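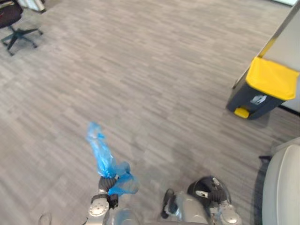

Filed under: Around the Office / Cleanup Day

Cleanup day at Cisternas, Sat 27 October

Okay, so we did it! After putting it off since July, we finally gave the second floor a proper going-over, and I promised everybody who couldn't make it that I'd get the gallery up before Monday. I'm Kirstin, I sit nearest the copier, and I'm the one who kept sending those emails about the trash. (Sorry. Kind of.)

Quick background for the Vekeck people, who only moved in with us this fall: we share the floor, we share the kitchen, and we share the bins, and the bins had gotten out of hand. Half had no liners and the other half had three stuffed inside each other.

Blue bag, yellow lid
Starting with my favorite, mostly for the colors. That blue against the gray carpet just pops, and the bag is all scrunched up and twisted like a piece of rope, with a frilly bit at the end. The bin with the bright yellow lid is off to the right. I love those lids. I fought for those lids!

The carpet
You get a good look at it in the first picture too, all those short streaks in lighter and darker gray. Octavio Echeverría says it looks like rain on a windshield and I say it looks like an old TV set between channels. Either way it hides crumbs like you wouldn't believe, so please run the vacuum over your area even when you think it's fine. Go along the streaks and then across them. I went over my own corner twice and I'm still embarrassed about what came up.

Room 327
Pilar Leiva took this one on by herself, since she books it more than anyone. The old Prandance catalogs went out, the good chairs stayed, and the whiteboard got scrubbed with the stuff that smells like oranges. Pilar, if you have any left I want it for the kitchen cabinets.

Supply closet
Milagros Navarrete labeled the shelves. Please put things back where the labels say, or at least on the right shelf, or at least in the closet. The new liners are on the second shelf down, next to the paper towels. We ordered 90 and I'd like them to last past the holidays, so one per bin, folded over the rim, and squeeze the air out before you close the lid.

Lost and found
One umbrella, a very nice green scarf, a phone charger, and a lunch container I'm not going to talk about. Arwel Ruddock has everything except the container in his bottom drawer. Go see him by Friday or the scarf is mine.

Still to do
The windowsills, the top of the fridge, and the box marked Feltuvano that's been sitting outside 402 forever. If it's yours, please come get it. I have more pictures on my phone and I'll add them when I've found my cable, which was on my desk before I cleaned it.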